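Skotance Community Help > Grippers and end effectors > Choosing and comparing

Foil packets versus scrunched paper: one set of fingers for both?

Posted by benchgoblin, Wed 17 July

We are trying out grippers for a sorting job and I have managed to get two opposite failures out of the same pair of fingers, which takes a sort of talent. Two arms, one white table, a bin at the right-hand end. Things get picked off the table and dropped in the bin. A toddler could do it, but the toddler is not in the budget.

The trouble is the mix. Flat foil packets want a firm grip, or they slither out on the way to the bin. Balls of brown paper want hardly any grip at all, or they turn into smaller balls of brown paper and fall through. I have been running the Plestero controller with force at 80 for foil. At that setting paper is doomed.
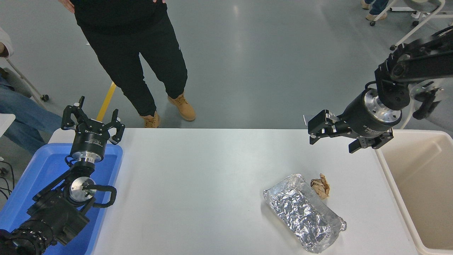

Foil packet and paper ball on the table, right-hand gripper over that end.

Do I buy the soft Brullen pads, or is this a settings problem I am about to throw money at? The supplier's advice was to buy the pads and also a second controller, so I thought I would ask elsewhere.

tinsnips_and_tea

Settings first, pads later. You are using one force value for two things that have nothing in common except being rubbish.

Make two grip profiles. For the foil, keep your 80 but slow the close right down and go for the long edges, not the ends. If the packet is lying at an angle, turn the wrist to match it. Coming in square to the table and hoping is how you get slithering. For the paper, stop closing on force altogether. Close to a set width and leave it there. Paper springs back a bit and holds itself in.

Then do 100 picks of each before you change anything else, and write the drops down. I know. Do it anyway. I skipped this in September and spent 7 days tuning a gripper that had a loose finger screw.

Test the paper by itself before you put the foil back in, or you'll never know which profile let you down.

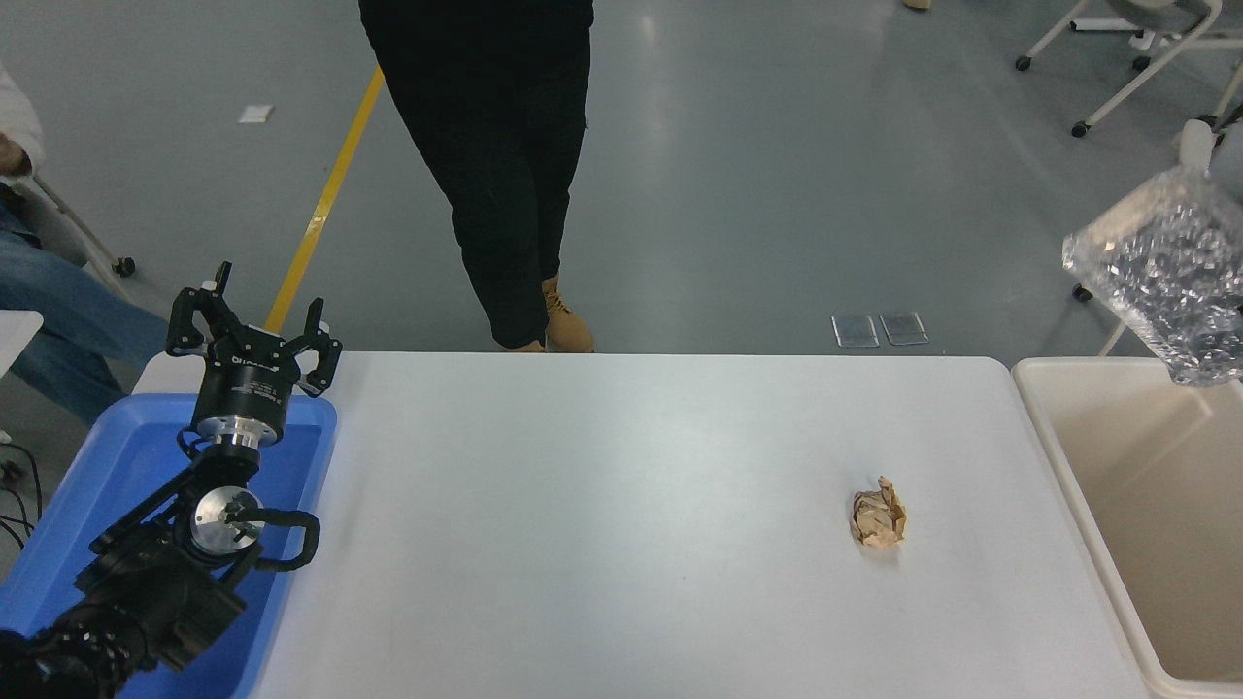
Paper on its own, bin at the right.

The Brullen pads are decent but they pick up fluff, and after that they grip like a jumper.

wristflange

get the Moradi fingers. had them on both arms since spring, no complaints

benchgoblin

Width instead of force for the paper has sorted most of it, thank you. It now drops the odd one over the bin's near rim, but that is my release height and I can be cross with myself about it for free. Foil is better along the long edges, still not lovely. The 100 picks are under way and they are every bit as thrilling as promised.

wristflange, which Moradi ones? There are 2 sorts on their page and the photos are identical.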